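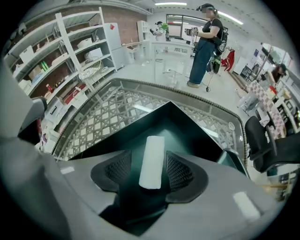
Woron Tabletop Notes, README

Maintained by Jolien Jansen. Checked by Essam Samir, who disagrees with some of it.
Last edited 01/09/2022.

What this is

Written notes on small tables and the light objects people put down on them: folders, papers, flowers, whatever ends up there. We started the notes after reading one too many product pages claiming that a lattice top "keeps your workspace organized." I doubt a tabletop has ever organized anything.

What is in it

roughly 800 short entries in plain text, one per session
notes.txt, the long version
terms.txt, a word list covering 2 kinds of top (lattice under glass, open lattice)

Sessions were capped at 60 minutes. The Punero entries are shorter and, in my opinion, better.

Wording

We write "folder" for anything flat that opens and holds paper. Essam wanted separate words for folders, wallets and sleeves. I read through his draft twice and still couldn't tell where one stopped and the next began, so it's "folder."

"Lattice" covers any crossed or woven pattern with diamond-shaped gaps. "Trellis" in the older Harawira entries means the same thing. Don't treat them as two categories, whatever the old word list says.

Position words (near, far, left, right) are from the side of whoever is working at the table. Entries before November didn't follow this and were only partly fixed.

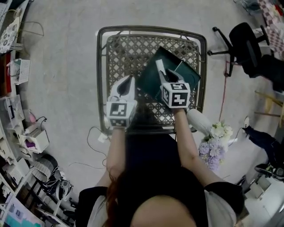 Can I use the notes to decide which table is better for paperwork?
You can try, but nobody was asked to write anything on the tables, so the entries only cover putting things down, turning them and picking them up.

Known problems

Color words are loose. One person's green is another person's dark green, and we never settled it.
"Tidy" is used as a rating in the Grandell entries. Ignore it. There was no agreed scale, and the scores mostly track who was typing.
Floor items (bags, cables, flowers) are listed only when the writer remembered to list them. A missing bag in the notes tells you very little.

Corrections

Send the entry name and the line you think is wrong to Jolien. Please quote the line in full. "The table section seems off" has arrived more than once and I can't do anything with it.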